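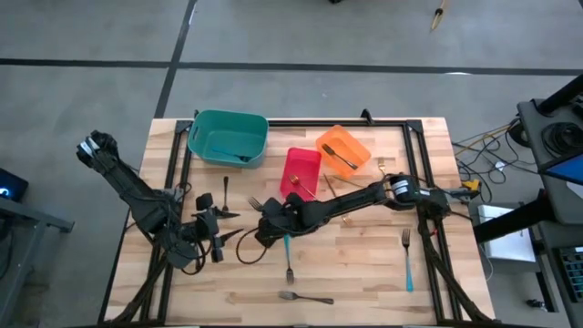 Can a machine put away the silverware yet?

Sorting forks is the kind of chore most of us hand to a ten-year-old. Each one goes in the right bin, and the job is done when the table is clear. For the past few months Kohei Kobori and Ermanno Marchetti have been trying to get a pair of robot arms at Fultora to do the same thing, and in July they let us come by and ask how it is going.

The short answer is that it goes well on some days. The arms share one table and can both reach the middle of it, so part of the problem is keeping them out of each other's way. The rest is the forks. A fork lying flat on wood leaves very little for a gripper to get hold of. The handle is thin, the neck is thinner, and if the fingers close a little too high they shut on air. If they close a little too low they press into the tabletop and the arm stops.

Kobori runs the training side. He has collected 700 demonstrations so far, each one a person guiding the arms through a pickup and a drop. He says the number sounds bigger than it is. "A lot of those are the same easy pickup. What we need more of is the awkward ones, where the fork is up against the rail or close to the other arm."

Color has turned out to be easier than expected. Silver, gold and teal-handled forks all get recognized most of the time, although glare from the overhead lights still causes trouble with the shiny ones. The bins are a bigger headache. A see-through bin can confuse the depth readings, and a long handle sometimes catches on the rim on the way in.

Speed is the other gap. On a good run the arms need 17 seconds per fork. Marchetti can clear the same table by hand before the first one has landed, and he has done it in front of visitors more than once. He spent years in commercial kitchens before he moved into automation, and he is blunt about what would be useful there. "A dish room doesn't care if the robot is clever. It has to keep going through a dinner shift, with wet forks, and somebody else's mess on the table."

Wet forks have not been tried. Neither have knives, which Marchetti wants to leave until the grippers have better fingertips. Spoons are next on the list — Kobori expects them to be easier to grip and harder to place.

Neither man would guess when something like this might show up in a home. For shop-floor work, where parts come in the same shape every time, they are more hopeful, and a first trial sorting small brackets is planned for later in the year.

Fultora holds an open lab for members every Thursday at 5. Sign up at the front desk if you would like to go.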